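Project report: why our drawer task kept failing
Carmela Requena, second year, Osico project

I'll start with the bad bit, which is the run where the arm tried to pull the cupboard off the worktop. Until then I thought we were nearly finished. The simulated arm could find the handle, close its fingers on it and slide the drawer open, and I'd already told my supervisor it was working (mistake!). Then on attempt 28 the drawer reached the end of its travel and the arm just carried on pulling. The drawer unit jerked forwards, the cabinet on top of it started to shake, and the simulator stopped with an error saying the joint limit had been broken.

My first guess was the grip. I'd borrowed the hand settings from Andik, the older project in our lab, and those were meant for picking up soft things, so I spent two whole evenings changing the friction on the fingertips. It made no difference at all, apart from one run where the hand slid off sideways and punched the cabinet.

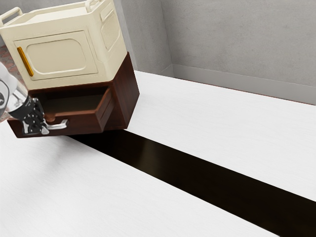

The drawer was the real problem, or at least my model of it. I had typed in the travel as 165 mm because that was the number on my sketch, but on the sketch I'd measured from the back of the box to the outside of the front panel. The space it could really slide was shorter than that. So with the drawer out and the fingers closed round the silver handle, the controller still believed it had a bit further to go, and it kept adding force to get there. A person would feel the stop and let go. My controller had no idea there was a stop, as all it looked at was position.

Once I'd seen that, I felt a bit silly about the fingertips. I put the right travel in and ran it again, and it behaved. But I didn't want to leave it there, because on the real arm next door the same typing error could bend a handle or trap somebody's hand. So I added a force check as well. If the pull goes over 9 newtons for 3 control steps in a row, the arm stops, opens the hand and waits for me to press reset.

To test the check I put the wrong number back in on purpose and gave it another go. The arm pulled, hit the stop, let go and sat there. I was so pleased I made my flatmate come and look at it – she was polite about it.

There's still one thing I don't like. If the drawer sticks at the very start, the check trips and the arm gives up, even though a slightly firmer tug would have done it. I tried letting it have a second go, but then it sometimes grabbed at the place where the handle had been before. I've switched that off for now and written it up in the problems list, under Tonier, which is what we call the retry code.

Next I'm going to read the travel straight from the drawer model so that no one has to type it in, and then try the whole thing again with a drawer that's stiff on one side.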